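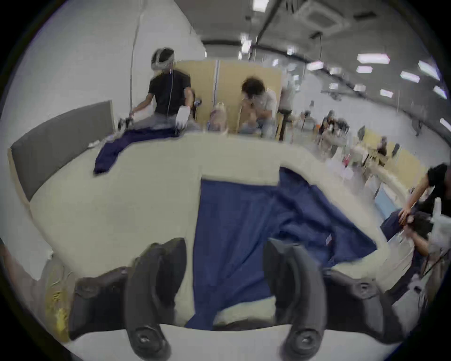 November, dye bench, 4 p.m.

Second round of wash tests on the indigo-type navy from Pickering. Last time the color bled into the white test strips at the first rinse, and I blamed the dye. Slamet Lubis thinks it was our water. The Clellville supply is hard this time of year and we had skipped the softener, so this round goes in with it.

Bath setup:

- Swatches weighed dry, 22 g each
- 300 ml of softened water per swatch
- Salt in two additions, the second after the bath is up to temperature
- Soda ash last, dissolved separately

Darren Cropper ran the rinses. First rinse still came off blue, second was pale, third was clear enough to read print through. Better than last time, when we were on the fourth and still seeing color. White strips came out with a faint gray cast along one edge. I'd call it a 4 on the gray scale. Darren says a little under. 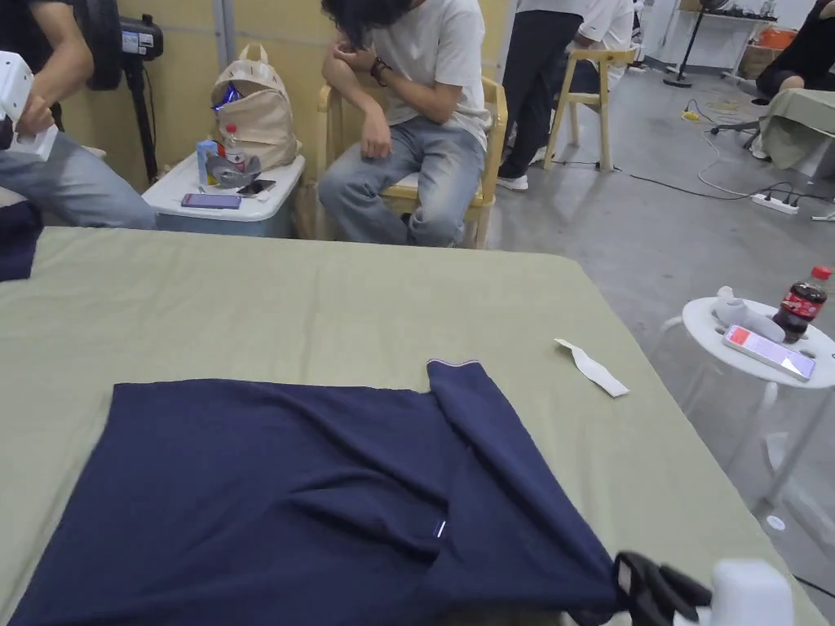 Knits are the harder case. They hold more liquor than the wovens and the seams keep letting go of loose dye after the flat parts are done. I want to rinse by seam and not by panel next time, and press a strip on each seam for two minutes before writing down a result. Dry flat, out of the sun. The rack by the window faded one corner of the Rimitz sample and I had to throw out the reading.

Fixer: used the Gadalov at half strength. It leaves the hand a bit stiff. Slamet wants to try it at full strength on wovens only. Fine by me, but on new swatches, and label them before they go in the pot. I spent half of yesterday morning sorting out which was which.
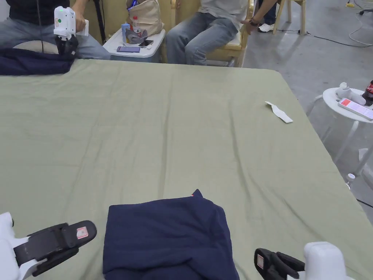
## To do

- Buy pH strips, the open tube has gone off
- Repeat the first rinse with tap water so we have a fair comparison
- Ask Pickering for the lot number on the old can
- Clean the small kettle, there is still red in the spout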